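Household Sorting Support: progress report to the Macapagal Fund
Period covered: July to October
Prepared by Marion Dow, Nelness Home Support
Date: 30/10/2026

1. Where we are

The grant of £3480 pays for home visits to families who have asked for help with sorting and storing belongings in small flats. Most of the households on our list have one or two bedrooms and at least one child at primary school. Visits last 90 minutes and are made by two workers, normally Hằng Đàm and Benvinda Esteves. Miłosz Kurek covers when one of them is away.

We planned 20 visits for the whole grant. By the end of this period 13 had been done, one more than the timetable asked for. Two families have moved out of the area and their places have gone to the next names on the waiting list.

2. How the visits are run

In the first quarter we worked through one room at a time, starting with the kitchen. Families told us this was too slow, and that the kitchen was seldom the part that bothered them. Since July we have let the family choose the starting point. Nearly all have chosen a bedroom.

The bed is used as the sorting surface. It is usually the only clear flat space in the room, and it has to be cleared again by bedtime, which keeps the session to a sensible size. Small things from drawers, shelves and windowsills are brought to the bed and put into box lids or shallow trays. Each lid is then gone through with the family and its contents are kept, moved to another room or passed on.
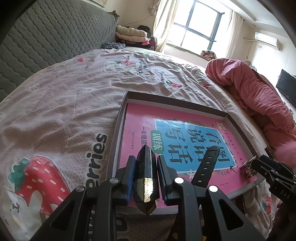 Small mixed items take up the most time. Clothes and bedding go quickly, but a lid of school workbooks, watch straps, stones and crystals, caps and loose fittings can take half an hour, and the decisions have to be made by the people who live there. Hằng has asked that we stop trying to finish every lid in one visit. Unfinished lids are now labelled and put on top of the wardrobe until next time, and this has worked well enough in the four homes where we have tried it.

School books need separate mention. Several families use workbooks in Chinese, Polish or Portuguese at home as well as the ones sent by the school, and these were getting mixed up with finished books meant for recycling. We now ask for all books in current use to be put in one place before sorting begins. One book went out by mistake in August and we replaced it at a cost of £6, taken from the sundries line.

3. Storage supplies

Boxes and drawer dividers were ordered from Sokow. The first delivery was short by one carton and the balance came three weeks later. The lidded boxes are sound. The drawer dividers are too deep for most of the bedside drawers we have come across and we shall not reorder them. Jocelyn Dizon has found a shallower type from Bamance at a similar price and we would like to switch, if the Fund has no objection.

4. Spending

Spending on supplies to date is £243 under budget, mainly on account of the dividers. Travel is on budget. Staff hours are slightly over, as two visits in September ran long and the time was paid.

5. Remaining work

Seven visits are left. Five have dates and the other two are waiting for the families to confirm. We expect to complete them all by the middle of December. Return calls to the first six households have begun, and Benvinda is keeping the notes from these. The main thing we want to know is whether the bedrooms are still in use as they were left, and where the small items have ended up.

We would be grateful for a reply on the change of supplier before the next order is placed.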